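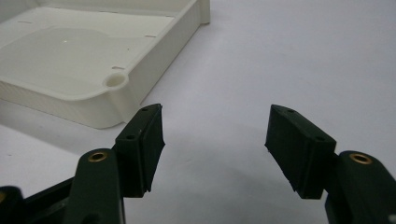
Equipment Planning for the Coming Year

January 4, 2021

Firouzeh Nazari and I closed the equipment budget in December. The largest open item remains fingertip pads for the hand-held grippers. Grirnley quoted 395 dollars for a set of 16, with brass inserts billed separately. Printing our own costs less per pad, but the printer is already committed to trays for nearly 31 hours a week.

I have therefore asked for one set from Grirnley and a second spool of dark green filament from Gastine. The request for a second printer will be held until the Enimik invoice is settled.

Ragnheiður Ingvarsson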